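How to Book a Flu or Booster Shot for Someone You Care For
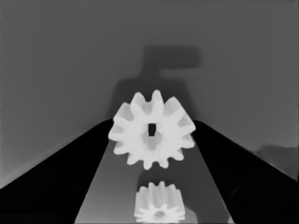
SKARUDCOMBE, Friday, June 30, 2023

If you look after a parent, an older neighbour or a grown child with a disability, you'll know that booking a simple needle can eat up a whole morning. I've done it for my mum (and for her sister, who lives with us over the winter) for a good few years now, and I've made most of the mistakes that can be made. So put the kettle on and have the paperwork beside you before you start, and we'll go through it in the order that has worked best for me.

Before you ring or go online

You'll want the person's Medicare card, including the little number beside their name, which I forget every single time. Have their list of current medicines as well, and the date of their last vaccination if you can find it. Mum's was written on the back of a chemist's bag in a drawer, but you may be more organised than we are! If there has ever been a bad reaction to a vaccine, or a serious allergy of any kind, write it down in plain words and keep it with the card.

It's also worth having a quiet chat with the person themselves. Ask which arm they'd prefer, whether mornings or afternoons suit, and whether they'd like you in the room. My aunt is quite happy to go in on her own and would be cross if I'd assumed otherwise.

Choosing where to go

Around here there are three options: the GP, the chemist on Ketilsson Street, and the council clinic at Bomamdale. The GP is the one to choose if the person has a complicated history or has been unwell lately. The chemist is quickest for a straightforward flu shot, and you can usually pick up prescriptions on the same trip. The Bomamdale clinic has the best parking and a proper ramp, and the number 26 bus stops right at the gate, but it does get busy early on.

Making the booking

1. Ring or log in under the patient's name, not your own. The receptionist will look for their record first, and starting with yours only muddles things.

2. Say straight away that you're booking as a carer. They may need to hear the patient agree, so it's a good idea to have them sitting nearby with the phone on speaker.

3. Ask whether both vaccines can be given at the one visit. Often they can, but leave that decision to the nurse or doctor, who'll have the full history in front of them.

4. Ask what it will cost. The vaccine might be free for that age group while the appointment isn't, and those are two separate questions.

5. Mention wheelchairs, walking frames, hearing aids or an interpreter now, while there's still time to arrange a longer slot.

6. Write the booking reference on the calendar as well as in your phone. Phones go flat.

If they can't get out of the house

The Stotolier home visiting service covers people who can't manage the trip, and a nurse will come to the door. You'll need a referral from the GP, so ring the practice first and Stotolier second. The wait was 8 days when we used them for my aunt after her hip operation. Clear a chair near a window, and if there's a dog, pop it in the laundry.

On the day

Dress them in short sleeves under a cardigan. It sounds like a small thing, but wrestling a tight winter jumper over a sore shoulder in a tiny cubicle is no fun for anyone. Bring water and something to read, and plan to stay for the full observation time afterwards, even if they feel perfectly well and are itching to get home for lunch.

Before you leave, ask for the batch details to be put on their record and have a look at it online a few days later. If the entry hasn't turned up, ring whoever gave the vaccine and ask them to check. A sore arm or a bit of tiredness is common enough, but if there's trouble breathing, swelling of the face or a collapse, call triple zero straight away.

Clinic hours at Bomamdale change again in October, so check the notice at the front desk before you book anything for the spring.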